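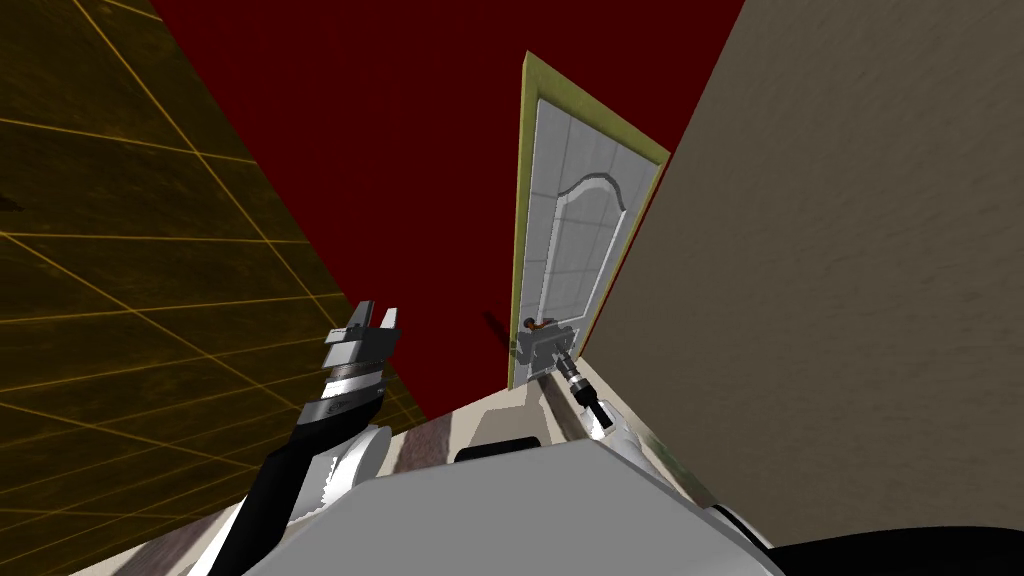 Maite Zabala wrote to us that her planner always finds a path to the door handle, but the arm then stops with a force error as soon as the lever starts to turn. Her question was which gain she must change first.

My answer is: none of them. Before you touch the gains, check the frame in which you command the motion.

1. Open the task file and find the handle frame. Its origin must be on the axis of the lever, not at the tip of the fingers.

2. Set the right arm to impedance mode before contact. In Vendumer this is one line:
arm.right.mode = impedance

3. Lower the stiffness across the lever. I use 274 N/m there and keep 3084 N/m along the direction of the turn.

4. Command the turn as an arc around the axis, in 60 waypoints. A straight line will pull the fingers off the lever - or push them into the door.

5. Lock the left arm in its parked pose, so the planner does not use it for balance.

6. Run the simulation again and plot the wrist force. With my settings the peak stays under 28 N.

If the error comes back at the end of the arc, your joint limit for the lever is probably too small in the door model. Correct it there and leave the controller as it is. The pull motion is explained on the next page.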